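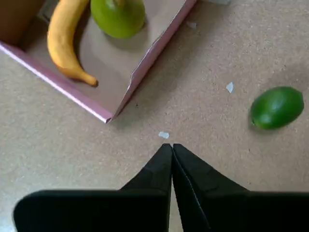
Best way to line a shallow cardboard box for storing apples?

Posted by randau_cellar

I have a few low, open cardboard boxes, printed card outside and plain brown inside, and want to use them for apples in an unheated pantry. The shelf is bare particleboard. One rim is torn. Is it worth lining the boxes with scrap paper, or does paper hold moisture against the fruit? Pantry humidity reads 65 to 70 percent. Last August I lost most of a batch stored in a closed plastic tub.

Perine

Line them. Crumpled uncoated paper gives a little cushioning and takes up surface moisture. Avoid glossy paper, which absorbs very little. Procedure:

- Sort first. Any apple with broken skin or a soft spot is eaten now.
- Do not wash before storage.
- One layer per box, stems up, with paper between the fruit so that no two touch.
- Leave the top open.
- Check weekly and replace damp paper.

A torn rim does not matter unless you stack. If you do stack, limit it to 2 boxes and put a slat across the lower one so the load sits on the walls. Your humidity is low for apples, so expect some shriveling. Keep them away from potatoes.

Flivivora

I just use newspaper. Works fine.

Kamolrat

Agree with Perine on the single layer. I would add a sheet under the box as well. Raw particleboard swells if juice from a bad apple soaks through, and the swelling is permanent. I keep over 400 apples a season this way and have replaced one shelf.

Comments (3)

randau_cellar: Thanks. Does shredded office paper count as uncoated?

Perine: Most of it, yes. Pick out receipts and window envelopes.

Flivivora: shreds stick to the fruit if it gets damp, use bigger pieces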